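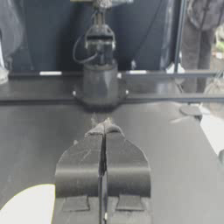 Photo: Findov picture library

March, morning

Up at 5.40. Frost on the yard but the diesel heater in the long coach had run on its timer and the saloon was at 14 degrees when I got in. Walkround done by torch. Nearside rear marker lamp out, replaced the bulb, contact was green so I scraped it back and put a smear of grease on. Tyres all within limits. Inner offside rear is the oldest of the six and will need to come off before the summer work starts.

Today's job was the wedding transfer, Dirnstead to the barn at Oakley and back. Two vehicles: the long coach for the guests and the small one for the family, who wanted to travel separately and arrive 20 minutes later. I had priced it as a single hire with a split return, with a late return from the barn at 23.30 and a second run at 00.15. The second run is the awkward one. A driver who starts the day at six can't do it legally, so the outward and return legs were rostered as different shifts, and I took the outward.

Washed the long coach outside only. The inside had been done last night, apart from the rear step well, where there was still confetti from the previous hire. It works its way under the rubber edging and the vacuum won't lift it. A stiff paintbrush does. Wedding bookings now carry a line in the terms saying no confetti on board. It is ignored on most hires, and I have never charged for it.

Mileage at start noted, tachograph card in, clock correct. The printer roll in the small coach was down to the pink stripe, so I changed that too and put two spares in the door pocket.

Midday

Left the yard 11.05, on stand at the Dirnstead hotel 11.32 for a 12.00 departure. The hotel forecourt will take the long coach if you reverse in from the lower gate and keep the tail swing clear of the stone trough. Last year I went in forwards and needed four shunts to get out. Must write this on the route sheet, because it is not written anywhere and the next driver will do what I did.

Guests boarded slowly. The list said one number and the seats said another, which is usual, but we were inside capacity. Three buggies in the hold and a cello case, laid flat against the bulkhead and strapped. Departed 12.09. Luggage doors checked from both sides.

The Oakley road has a temporary weight limit signed at the river bridge. I knew about it from the council notice and had planned round it, so the route was up through Barnus and down the far side of the hill. This adds six miles. The descent into Barnus needs the retarder on its second stage from the chapel onwards, or the brakes are doing all the work by the bottom. Retarder fine. A slight hesitation between second and third gear on the climb, same as last week. I want the fluid level looked at before anyone starts talking about solenoids.

Arrived 12.51, which was inside the window. The barn has a proper turning circle, hard surface, no overhanging branches. Set down at the side door. Small coach arrived 13.10 as asked.

Afternoon

Back to the yard empty. Fuel 200 litres, which took the long coach to just under full. AdBlue topped up. The drain on the wash bay is slow again and I rodded it, without much to show for the effort.

Office work from three. Worked out the day properly. Hire price 895 for both vehicles including the late return. Against that, fuel, two shifts, the extra mileage through Barnus and an allowance for cleaning. The margin is thin. The diversion was not known about when the quote went out in autumn and I did not think it right to go back and ask for more. Future quotes should state the route assumed and give a mileage rate for anything beyond it. I have drafted the wording and will read it again when less tired.

Deposit question also needs settling. At present it is 50 per vehicle whatever the size of job. This covers nothing if a long Saturday hire falls through in June and we have turned two others away to keep it. A percentage would be fairer on both sides. Against that, people like a round figure they can pay over the phone. Have left it as it is for bookings already taken.

Three new enquiries in the tray:

School leavers' evening, one coach, out at 18.30 and back at 23.00. Quoted. They want coloured lights inside. The small coach has them, the long one does not.

Racecourse day, one coach, nine hours including the wait. Not quoted yet, parking charge to be confirmed.

Vineyard tour, some 373 miles over two days with an overnight stop. Replied asking whether the driver's room is included. It never is on the first draft.

Evening

Handed over to the late driver at 21.40 with the route sheet, the barn gate code and a note about the gear change. Told the late driver to use the Barnus road both ways, even empty. Keys for the small coach are on the second hook now, as the first has come loose from the board.

To do tomorrow: gearbox fluid, drain, hook. Ring about the inner rear tyre and ask for a fitting slot after ten.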